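Temus Okia: tres semanas con un despertador de luz

Me cuesta levantarme en invierno. No es pereza, o no toda: de octubre en adelante suena la alarma del móvil a las seis y media, la habitación está a oscuras y tardo un buen rato en saber qué día es. Después de leer varias recomendaciones compré el Okia, el despertador de luz de Temus, y lo he usado tres semanas seguidas en la mesilla.

El aparato es un disco de plástico mate con una pantalla pequeña en el centro. El brillo de los números se puede bajar hasta apagarlos del todo, cosa que mi despertador anterior no permitía. Lleva cable y hay que tenerlo enchufado. La batería interna solo guarda la hora si se va la luz, no enciende la lámpara.

La función principal es el amanecer. Se elige una duración de entre 15 y 60 minutos y la lámpara va subiendo desde un rojo muy tenue hasta un blanco cálido de 3000 kelvin. El fabricante indica 600 lúmenes al máximo. No tengo con qué medirlo, pero a medio metro de la cara es luz de sobra para despertarme, incluso de espaldas. Empecé con 30 minutos y me despertaba demasiado pronto; con 20 suelo abrir los ojos poco antes de que suene el aviso.

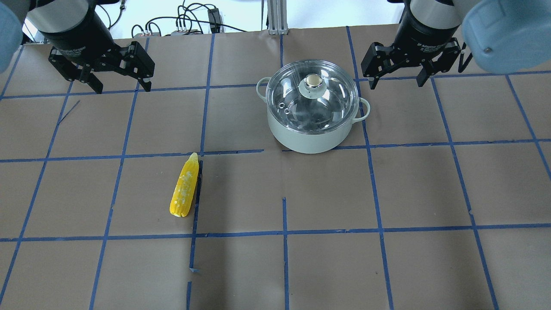 El sonido es lo más flojo. Trae siete melodías y la radio. Los pájaros se repiten cada pocos segundos y se nota el corte. Las campanas son mejores, aunque el volumen mínimo sigue siendo alto para quien comparte dormitorio. Al final dejé solo la luz, con la alarma del móvil de reserva cinco minutos después. En tres semanas la reserva me ha hecho falta tres veces, dos de ellas en lunes.

También tiene modo de anochecer, que hace lo mismo al revés. Lo pongo a las once, con 30 minutos, y leo hasta que ya no distingo las letras. No sé si me duermo antes por la lámpara o por haber dejado el teléfono en el pasillo, porque cambié las dos cosas la misma semana. Mi cuñada, Ngozi Ugwu, que hace turnos en un hospital, lo probó cuatro días en su casa y le sirvió para las siestas de después de la guardia — con la persiana bajada, claro. Se quejó de que cambiar la hora de la alarma exige pasar por cuatro menús. Tiene razón. Para quien se levanta siempre a la misma hora no importa; para alguien con turnos es un fastidio diario.

Hay una aplicación y no es obligatoria. Pide crear una cuenta, tarda en encontrar la lámpara y la traducción al español está a medias. Sirve para programar alarmas distintas entre semana y en fin de semana, que desde el aparato no se puede. La configuré una vez y no la he vuelto a abrir.

Lo comparé con el Wanyama pequeño, que me prestó Onyekachi Okeke. Es más barato y más fácil de manejar, con dos botones y una rueda. La luz, en cambio, sube a saltos y se queda corta en una habitación grande. En un cuarto infantil o en una mesilla estrecha elegiría ese.

Una advertencia: no es una lámpara de fototerapia. Esas trabajan con mucha más intensidad y se usan de otra manera, ya despierto y con horario fijo. Si lo que hay detrás es un ánimo bajo que vuelve cada invierno o un insomnio de meses, conviene hablarlo con el médico antes de gastar dinero en aparatos. Tampoco arregla acostarse a la una y media. Las noches que dormí cinco horas me desperté con la habitación iluminada y el mismo sueño de siempre.

A favor: luz progresiva y sin parpadeo visible, pantalla que se apaga por completo, modo de anochecer.
En contra: sonidos pobres, menús lentos, cable corto, aplicación prescindible.

El cable merece una línea más. Mide poco más de un metro y sale por detrás, así que en mi caso tuve que poner una regleta debajo de la cama. La clavija es propia de la marca y no vale un cargador cualquiera.

Me lo quedo. La mejora al despertar la noto, sobre todo entre semana, y el resto de funciones las uso poco. Si lo devolviera sería por el sonido. Le pongo un siete.

Actualización, diciembre de 2024: sigue funcionando igual. Han sacado una versión con el cable más largo, que no he probado.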